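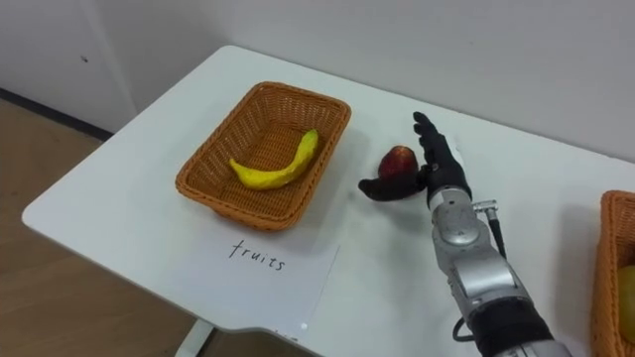

Baskets for the Monday sorting table

The Monday sorting table has been going since February, and a few members have asked how it is set up so that they can do the same at home or with their own groups. It takes very little. You need a clear table, two baskets, a marker pen and a handful of things to sort.

Hideaki Maruyama first tried it with cardboard trays, but the sides went soft after a few weeks. Wicker-style baskets with low sides have lasted better. People can see straight into them from a chair, and a hand goes in without catching on the rim. The ones from Sorner come in a pair and are easy to wipe down.

We put the mixed items in the middle and leave a basket on each side. Some people like to pick out all the fruit first and then deal with the rest. Others take whatever is nearest. Either way is fine, and there is no clock.
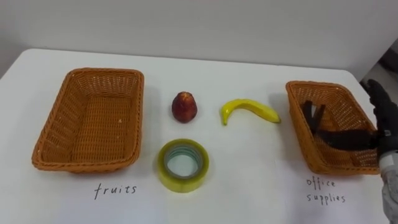

Fruit and a roll of tape waiting to be sorted, with the "fruits" basket on the left.

Choose things that are plainly different to begin with. A banana and a roll of tape will not cause any arguments. Once people have the hang of it you can add something harder, such as a lemon-shaped soap or a pencil sharpener in the form of a strawberry. Tsutomu Wada brought in a squash one week and it went back and forth between the baskets until the tea came round.

Keep the word on the label short and write it in lowercase. Capitals were harder going for some of our newer readers. Put the label on the side nearest the person sorting, and leave enough room that the basket does not slide over it. Thin black marker reads well enough on white, though a thicker pen is better for anyone sitting further back.
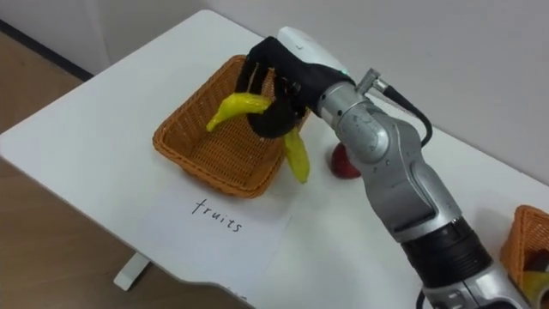

Borrowing a set

There are now 39 sets in the Droseo loan cupboard. Each has two baskets, a marker, a pad of plain paper and a bag of items. Sets go out for a fortnight and can be renewed once if there is no waiting list. Please check the bag against the card inside the lid before you bring it back, as small pieces do go astray.

To book one, leave your name at the front desk or speak to Tsutomu before the Monday session.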